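4. Filling and refilling your drinks box

By now your Drinix box should be out of its wrapping, wiped over and aired for an evening with the lid up. What follows is the pleasant bit, and I would encourage you to put the kettle on first, as it is a good deal nicer to sort capsules and sachets with a cup of something beside you.

4.1 Before you start

1. Stand the box on a flat table with plenty of bare tabletop on the near side. You will want that space for laying things out.

2. Open the lid fully and let it rest towards the far side, so that you can reach the front row without leaning over anything.

CAUTION: Please don't press on the clear panel in the lid, and don't stack packets on it while you work, however handy it looks.

3. Take everything out of its shop carton and put like with like -- capsules in one heap, sachets in another, and the odds and ends wherever you can find room.

4. Work from the back row forwards. Put the things you seldom drink at the back and your everyday favourites at the front, one kind to a compartment if you can manage it.
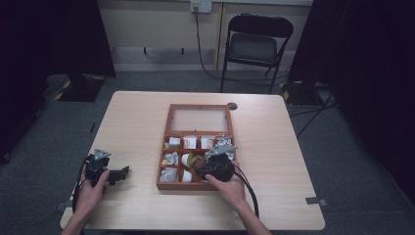 Fadi Azar wrote to us after the last edition to say that he does it the other way about, with the everyday capsules at the back, and that his guests now try all sorts of teas they would otherwise have passed over. He also asked us to mention that a half-empty compartment is no bad thing, as fingers need to get in somewhere.

Both points are fair ones, and if his order suits your household better then do please use it. Nothing in the box minds which way round you go.

4.2 Capsules

5. Lower each capsule in gently and let go only when it has settled. The foil lids are thin, and a sharp corner will go through one sooner than you would think.

6. Capsules may be stacked if the lid of the box still closes without touching them. If it touches, take the top one out.

NOTE: Keep capsules with the same colour of foil together. It saves a great deal of squinting first thing in the morning.

4.3 Sachets

7. Stand sachets on end, all facing the same way, and let them lean a little against the divider.

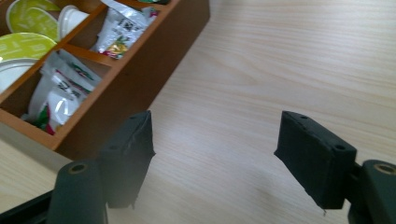 8. Stop adding sachets when the last one needs pushing. An overfull bay will bow the dividers in time, and they are thin pieces of wood -- they won't thank you for it.

9. Tuck opened or crumpled packets into a compartment of their own, and use those up first.

10. Close the lid slowly, with a hand on each side.

Text: Anca Barbu. Questions about your box: write to the Drinix help desk.
© Drinix. All rights reserved. Back to top
Last updated: May 24, 2025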